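# Share the failed blots too

Most neuroscience labs I know keep two sets of results. One goes into papers. The other sits in binders and on old drives, and it covers the antibodies that stained nothing, the knockdowns that killed the cells, and the slices that were dead by noon. I think the second set should be public by default.

Last January our group at Fevberg tried to repeat a finding on receptor trafficking in cultured hippocampal neurons. We imaged 736 cells over several weeks and saw no effect. When I finally wrote to Brigitta Zürcher at Ondia, she told me her lab had tried the same thing two years earlier and stopped after 256 cells. She had never written it up. She would have sent me the data if I had known to ask.

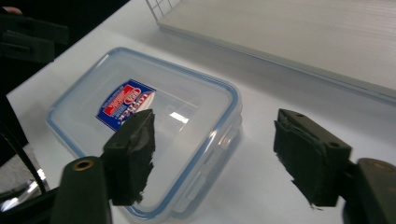 *Clear storage container with a blue-edged lid, on a white tabletop.*

The usual objection is that a negative result may only mean poor technique. That is true, and a reader should be able to judge it. A short note with the protocol, the culture age, the antibody lot and the raw images would be enough. It took me roughly 8 hours to put ours together, most of it spent renaming files.

Abílio Amaral, who runs the slice physiology group at Marwat, disagrees with me. He worries that students will be judged on a public list of things that went wrong. I take that seriously. Notes could go out under the lab's name, and hiring panels could be told to leave them alone. I would still rather have the list.

Funders could move this along by asking for these notes in the final report, next to the publications. Ours asked for 74 pages last time and had no space for any of it.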